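November, late evening

Watched the Cuervo guest spot on Stillcombe tonight, live, with the captions on. Start was delayed 15 minutes by the game running over, so the recording would have clipped the last act. I had padded the timer but not by enough.

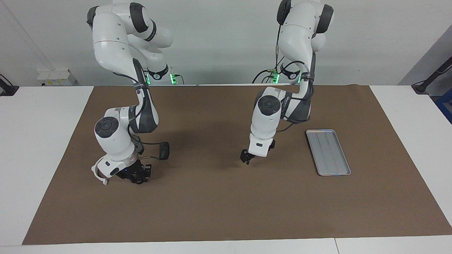

Casting a touring musician in a half-hour comedy is mostly a scheduling problem, and the episode shows it. Cuervo appears in two sets only, the apartment kitchen and the roof. All of the roof material is in one block after the second break. My guess is a single day on the stage for the whole part. None of the B plot touches it, and the two stories are joined by one phone call in which we hear a voice and see no face.

Performance was adequate. The timing on short lines is good, as you would expect from a singer. Anything over two sentences goes flat, and the editor covers by cutting to the roommates. The bit with the fuse box got the biggest laugh at my end. No song, which was the right decision. The theme was replaced by eight bars of "Cusby" on what I think is an electric piano, left channel heavier than right. I checked this on headphones during the credits and the imbalance is in the broadcast, or at least in my feed of it.

Picture quality was worse than last week. Blocking in the dark roof shots, fine everywhere else. The Jevum stream was running 40 seconds behind the antenna, so I kept the chat closed until the end.

Updated the episode log afterward. Guest spots by musicians now have their own column, split into playing self, playing a character, and voice only. Stillcombe has used the first kind most. I also fixed the running times for season two, which I had entered with the network promo included. That error has been in there since spring and it threw off the averages for everything after it.

The fan board had 200 replies on the episode thread before the west coast airing. Most are about whether the haircut was a wig. I posted a note on the channel imbalance and got one reply, asking what I meant by channel. The poll closed at 2,575 votes with 1,746 in favor, 68 percent, lower than the premiere. A yes or no poll is a poor instrument for this show - people vote on the guest and ignore the script.

To do: compare the antenna audio with the stream when it posts in full. Find the writer credit, which went by under the promo squeeze. Extend the timer padding to 60 minutes for any night with a game in front.

Next week is a repeat, the one with the boat.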